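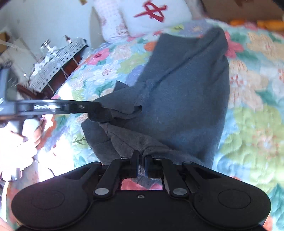
Two hand-held grippers on a piece of dark grey fabric, bed still made underneath.

Damir Gashi talks fast and I type slow, so apologies in advance for the gaps. We did this over a video call, his end kept freezing, and I've pulled the best bits into some kind of order.

Quick background. Gashi rents out hand-held gripper kits under the name Cudura. You get a pair of grippers, a camera on each, a hard case, and a login for sending your recordings back. You squeeze the handle, the fingers close, you do your chores, and the footage goes to whoever is trying to teach a robot to do those same chores. No robot in your house. Just the hands.

He started out doing repairs on packing machinery, then a stretch of contract work on end-of-arm tooling. Cudura came after that. The first version of the kit was called Udine and he'd rather not discuss it.

"Udine was too heavy. Good fingers, terrible handle. Your wrist was gone before lunch. I had people sending it back with very polite notes."

The current one is the Shehu. Weighs 796 grams a hand, he tells me, and he had it on the kitchen scale while we talked to prove the point. Black body, narrow fingers, pivoting linkage arms behind them so the tips move when you squeeze.

So why cloth? Most of what Cudura's customers are recording at the moment is laundry and bedding.

"Because cloth is rude," he says. "A cup stays a cup. You pick up a cup, it's the same shape as before you picked it up. Trackpants, a blanket, a jumper, you touch one corner and the whole thing is a different problem. So that's what the labs ask for. Everybody has plenty of cups."

I asked what the hard part is for someone who has just opened the case. He says the first grab. People go in with one gripper, get a pinch, and then don't know what to do with the other one.

"They forget they've got two. Or they use the second one like a paperweight, just leaning on the thing. I tell them get a fold with one, get a hold with the other, then look at what you've got. Then move. If you move before you look, you're just stirring."

And the bed? He's strongly in favour of beds. Bit of give, so the fingers can press down and get under a fold where on a tabletop they'd skate along it.

"Patterned covers too. I like flowers, I like stripes, I like ugly. If every recording is on a plain white table the robot only knows plain white tables. Your nan's quilt is worth more to me than a studio."

Do people tidy up first?

"They do and I wish they wouldn't. Leave the pillows. Leave whatever's on the shelf. I had one customer who vacuumed before every session, lovely home, and it all looked like a display unit. Live how you live."

Now the complaints, because there's a few and he was decent about them. I had a Shehu kit here for most of September and wrote down what bugged me.

First one, the width. The body is a wide thing and when you bring both hands in close on a small item they knock. Socks were miserable. He agrees.

"Yep. Small stuff, two hands, you'll bump. Come in from the side with one of them. It's a trade, the body is wide because of what's inside it and I can't wish that away. Next version is a bit slimmer. I won't say how much becuase I'll get held to it."

Second, the fingertips. Fine on fleece, fine on towels, hopeless on a slippery lining. I lost the same jacket sleeve over and over and said some things the microphone probably kept.

"Microphone's off by default," he says. Good to know. "Spare tips are in the case, under the foam. The softer set. Did you look under the foam?"

I had not looked under the foam.

Third, the uploading. Slow. A long session took most of an evening on my connection and the progress bar doesn't tell you much. The software side is handled by another outfit, Zistness, and he picked his words here.

"They're good. They know about the bar. I've mentioned the bar – more than once."

On price. Hire is $134 a week for the pair, postage both ways included, and there are 6 kits going around right now. He wants more but builds them himself and each one takes him 5 days, start to finish, if the parts turn up.

"Parts never turn up. Put that in."

I asked if it bothers him, making a tool whose whole job is to be replaced by a robot hand later on. Long pause, might have been the connection.

"Not really. Somebody has to show it how. You can sit at a computer and move a pretend shirt around, and people do, and it's useful. But a real shirt bunches up in ways you didn't think of. You need a person there being annoyed by it."

Would I hire one again? For a project with bedding or bulky clothes, yes, happily. The squeeze feels natural after the first hour and my wrists were fine, which I can't say of the last set I tried from elsewhere. For socks, no. Wait for the slimmer one.

Bookings are through the Cudura site. He answers the emails himself, usually late at night. If you get a kit, check under the foam.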